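Search questions, topics, people

Wrist cam on our Tolliro arm keeps missing parts, do I clean it or recalibrate?

Hi all! I look after one pick cell (a Tolliro arm with a little camera at the wrist) and since June it has gotten pickier and pickier. Yesterday it skipped 82 parts out of 350, which is awful for us. I've power cycled it and swapped the cable. I'm scared of the calibration menu so I haven't touched it. What would you do first?
Celeste Amaral

2 answers

Stay out of that menu for now! Park the wrist over something plain and gray, save a still, and look for specks. Then move the arm a few inches and save another. Specks that stay put in both are on your lens or sensor, and specks that move are on whatever you're looking at. I do it on our cell (Simham feeder, same kind of wrist cam) whenever the misses creep up, and mine looked like this on the first still:

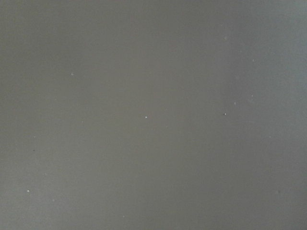 First still over plain gray. Pale specks, plus one dark one on the left.

One still can't tell you which kind you've got, so do take the second. If they stay put, blower first, then a clean lens cloth (no shop rags, please). The soft light and dark areas are a separate thing, I'd check your lighting for those.
Ognjen Kelmendi

We had this and it was the gripper pads. Try new pads maybe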